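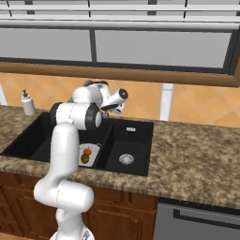
PRESS RELEASE
July 14, 2019

Jirnix opens its collection of kitchen examples for learning robots

Jirnix, the company for household robot software, makes available from today the first part of its Cetano collection. It contains 1896 recorded examples of a robot arm working in simulated kitchens. Universities and small companies may use it without payment for research.

Each example is one short task, carried out from start to end by a human operator who guides the simulated arm with a hand controller. The program stores the position of every joint, the opening of the gripper and the view of the kitchen. A learning system can later study these records and try to do the same task by itself.

The first part is dedicated to work at the sink. Plates and fruit are placed in the basins in different positions, also leaning against a wall of the basin, and the operator must bring the gripper to them from above. The kitchens differ in their worktops, tiles and cupboards, so that the system does not learn one room only.

"A sink is a difficult place for an arm," said Philomena Fahy, who leads the data work at Jirnix. "The walls are close, and a plate which stands at an angle is not easy to hold. We asked our operators to work calmly and to keep also the attempts where they had to correct themselves. Such corrections are very useful for training."

The recording began in March with 16 operators at the Jirnix office in Lenihan. All of them received two days of practice before their first example was accepted. Every record was afterwards watched by a second person, and those with technical faults were removed.

"We have received many requests for this material," said Finbarr Dunne, managing director. "I am glad that we can now answer them with yes."

A second part, named Tutirano, is in preparation. It will add 400 examples with drawers and cupboard doors.

Requests for access and questions from the press can be sent to the Jirnix press office in Lenihan.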